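Larkmont 가사로봇 시험동 견학기

작성 2021년 3월 26일

Larkmont의 시험동은 Skendum 공장 뒤편 별관에 있다. 침실처럼 꾸민 시험실에서 Araya라는 휴머노이드에게 침구와 옷 정리를 시킨다. 이번 방문의 목적은 시연 관람이 아니라 3월 초에 있었던 정지 사고의 경위를 듣는 것이었다. 안내는 시험 책임자 Brenda Birkett이 맡았고, 안전 담당 Wayne Horrocks가 기록을 보여 주었다.

침대 위의 옷을 집어 옮기는 작업은 누적 3,236회가 기록되어 있다. 사고는 이 작업 중에 났다. 왼손이 옷을 쥔 상태에서 손가락 모터의 전류가 제한값을 넘었는데, 제어기가 이를 정상 파지로 판단하고 팔을 계속 당겼다. 몸체가 침대 쪽으로 기울었고, 비상정지가 걸리기까지 2초가 지났다. 다친 사람은 없었다.
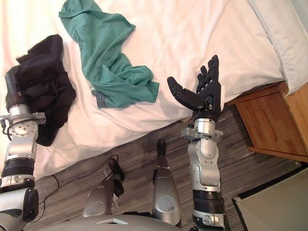 왼손으로 검은 옷을 쥔 로봇. 오른손은 펴고 있다.

Horrocks는 원인을 두 가지로 정리했다. 하나는 천이 손가락 사이에 말려 들어가면 힘 측정값이 실제보다 낮게 나온다는 점이다. 다른 하나는 비상정지 신호가 Nisadura 통신 모듈을 거치면서 늦어진 점이다. 현재는 정지 신호를 별도 배선으로 보내고, 옷을 당기는 힘의 상한도 낮췄다고 한다. 늘어진 옷자락이 매트리스 틈에 끼었을 가능성도 검토했으나 기록만으로는 확인하지 못했다.
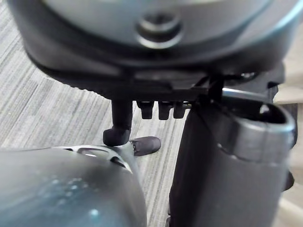
사고 뒤에 바뀐 점검 절차도 들었다. 예전에는 손과 팔만 보았지만 지금은 발과 바닥까지 점검한다. 몸체가 기울 때 발이 밀렸는지를 사고 당시에는 아무도 기록하지 않았기 때문이다. 시험실 바닥에는 회색 줄무늬 카펫이 깔려 있는데, 카펫에 닿는 부분의 검은 고무 팁은 마모되면 미끄러질 수 있어 교체 주기를 따로 정했다. 브래킷 볼트의 조임 상태도 같은 점검표에 들어 있다. 점검에는 거의 20분이 걸리며, 작업자 2명이 각자 서명한다.

침대와 벽 사이 통로는 아직 해결되지 않은 문제다. 이곳에서 정지하면 사람이 로봇 옆으로 들어가 전원을 내려야 한다. 나는 전원 차단 장치를 통로 바깥에 두면 되지 않느냐고 물었고, Birkett은 무선 차단기를 시험하고 있지만 승인은 5월 이후가 될 것이라고 답했다. 그때까지는 로봇이 통로 쪽으로 손을 뻗는 작업의 속도를 제한한다. 협탁처럼 모서리가 있는 가구에 손이 닿는 경우도 따로 시험한다. 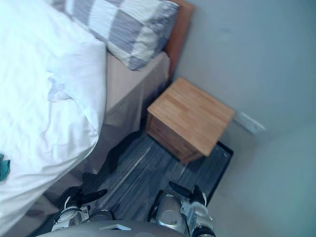

질의응답

방문객들의 질문은 주로 정지 후 처리에 몰렸다. 손이 옷을 쥔 채 멈추면 어떻게 푸느냐는 물음에 Horrocks는 손가락 전원만 따로 끊는 절차가 있다고 했다. 팔 전원까지 함께 끊으면 팔이 처질 수 있어 받침대를 먼저 댄다. 사고 보고서 전문은 공개하지 않으며, 요약본은 요청하면 우편으로 보내 준다.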